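4.2 Why people stop playing at home

I came to this part of the study sideways. I'd set out to ask how people in Sumcombe learned board games as children, and I kept being told how they'd given them up. So I went back to my notes from September, when the first round of interviews finished, and read them again with that in mind (and a lot of tea).

We had 45 households by then. Draughts, ludo and chess came up most, and the stories were much alike: somebody taught you, usually a grandparent or an older cousin, you played nearly every day for a winter, and then the person who taught you moved away or lost interest. In 14 of the households the set was still in the house, and in three of those it hadn't been opened for so long that we had to hunt for it together, which I enjoyed more than I should have!

Meron Seyoum, who did half the interviews with me, thinks I make too much of the teacher leaving. Her reading is that space matters more. A full-sized board wants a table to itself, and in the smaller flats on Histberg Road the table is also where you eat, do homework and sort the post. People told her they hated putting a game away half finished. I've come round to this a bit. Mac Carthaigh's older survey of village clubs says something similar about halls, where the clubs that could leave their boards out overnight lasted longer.

Travel sets muddy the picture. They're cheap, the pieces stay where you put them, and you can slide the whole thing onto a shelf in the middle of a game. Yet the families who owned one didn't play any more often than the rest. They mostly spoke of it as a thing for trains and holidays, as if playing on it at home wouldn't quite count. 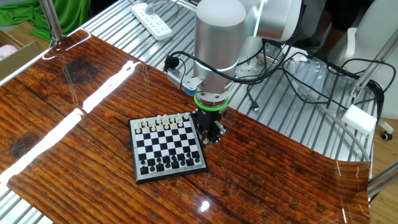

Vol. 14, No. 3, p. 359

Figure 3. A small magnetic chessboard on a tabletop, with the white pieces in their row.

I asked one retired couple about this and they got into a proper argument. He said small pieces made him careless. She said he'd always been careless, and that she'd beaten him on every size of board they owned. I've left them out of the counts in Table 3, as they were the only pair who answered together, but their quarrel did send me back to ask the others about size, and that's what I turn to in 4.3.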